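March 28, 2021

Why my timestamps were lying to me

So I promised a post on the segmentation tool back in February and then went quiet. Sorry! What ate the time was a clock problem, and I want to write it down while I still remember the details.

Quick recap for anyone new. Kirkotmont is my little pipeline for taking recordings from a hand-held gripper and chopping them into pieces a policy can train on: reach, close, move, let go. It reads two streams, the fisheye video and the finger width, and lines them up by timestamp. Then it looks for the moment the width stops shrinking and calls that a grasp. Simple enough, and on blocks and cups it worked fine.

Then I started on cloth. With a cup, the width stops dead when the pads touch the sides. With fabric there's almost nothing between the pads, so the curve just slides down toward zero and looks a whole lot like closing on air. My detector tossed out 61 clips as "missed grasp" and I believed it, until Titilayo Abubakar scrubbed through a few and asked why I was throwing away perfectly good pinches.
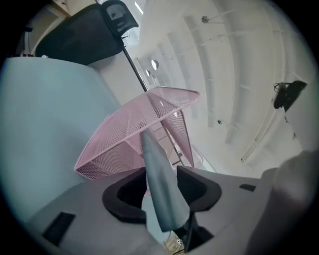 Pale blue-gray fabric between the pads, with the pink mesh behind it.

My first fix was dumb: lower the width threshold. That let in the real misses too (of course it did). The second fix was to ask the video, with a small classifier that looks only at the patch between the fingers and says cloth or no cloth. It was great on still frames and terrible inside the pipeline, and I spent 4 evenings convinced I'd botched the training.

I hadn't. The width stream was running 900 milliseconds ahead of the video. Kirkotmont stamped each video frame when it finished decoding, and the width samples when they arrived. On slow grasps you'd never notice. On a quick pinch, the classifier was staring at fingers that hadn't closed yet.

Now both streams get stamped at capture, and there's a check at load time that opens and closes the fingers in the first few seconds and matches the two curves. If the peaks don't agree, the clip gets flagged and I look at it by hand. Knut Bauerfeind wants me to estimate the offset and correct it automatically. Maybe later! I don't trust it on long recordings, where the drift might not be constant.

Next up is the release side, which is worse, because cloth likes to cling to one pad after the fingers open. If you've got a good way to label that, please leave a comment.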